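Jarkow Two-Arm Recording Station

The Jarkow station is supplied to laboratories that gather demonstrations for learning systems. An operator guides two arms through everyday sorting work, such as placing batteries and drink cans in coloured paper cups, and each attempt is saved as a separate episode.
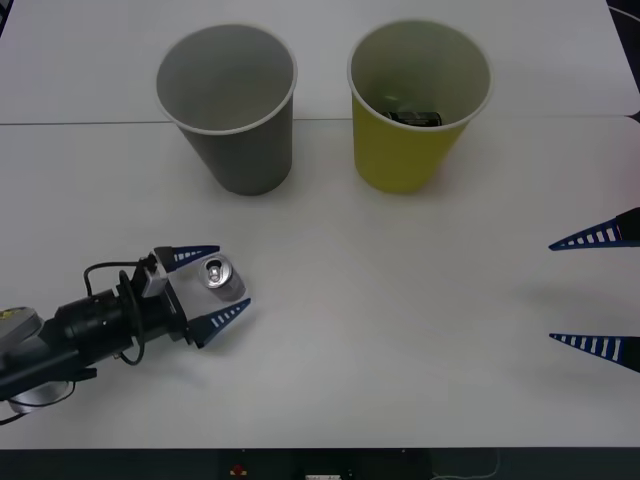 Storage and Licensing

The standard unit stores 2,000 episodes. Extra storage is licensed in blocks of 500. Enquiries should be directed to Afia Bawa, Clerken Equipment Centre.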